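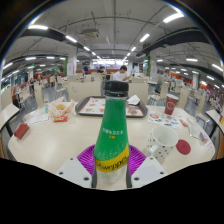 ## Clearing tables in the Pastside dining hall

The Catering and Facilities Office reminds all users of the Pastside dining hall that the revised arrangements for clearing tables, first set out in August, are now in force at every counter. Over the course of a normal lunch period the hall serves 3,000 meals, and the condition in which each table is left has a direct effect on how quickly the next person can sit down.

Diners are asked to observe the following when they have finished eating.

- Trays should be taken to one of the 13 return points along the outer walls. They should not be stacked on tables or left on chairs.
- Printed paper liners are to be removed from the tray and placed in the general waste. Liners left in place stick to the tray during washing and must then be scraped off by hand.
- Food wrappers and used napkins also go in the general waste. Any remaining food should be tipped into the food bin first.
- Plastic drinks bottles, including those for fizzy drinks, are to be emptied at the sink beside the return point and put in the bottle bin with the cap screwed back on. Labels may be left on.

The last point has given rise to a number of enquiries. Earlier notices asked for caps to be removed and collected separately. Our present contractor, Drakska, accepts bottles with the cap attached, and the separate cap boxes have therefore been withdrawn. Bottles which still contain liquid cannot be accepted, and a bag found to contain them is returned to us unsorted.

Users who bring drinks from outside the hall are welcome to dispose of the bottles in the same bins – there is no requirement that they be bought from a Pastside counter.

Two counters, Hailu and Basa, have agreed to trial trays without liners for a period of 7 weeks. Meals from these counters will be served on plates or in boxes set directly on the tray. Hot items that are sold in wrappers will continue to be sold in that way. The result of the trial will be reported in a later issue.

A further 300 trays have been ordered to relieve the shortage reported at busy times. They are of the same size as those in use and will fit the existing racks.

Mr Reynaldo Bautista, Dining Hall Supervisor, is available at the service desk during opening hours to answer questions about the return points. Comments on the liner trial should be sent in writing to Mr Barry Marsden at the Catering and Facilities Office, stating the counter concerned and the time of the visit.

Issued October 7, 2025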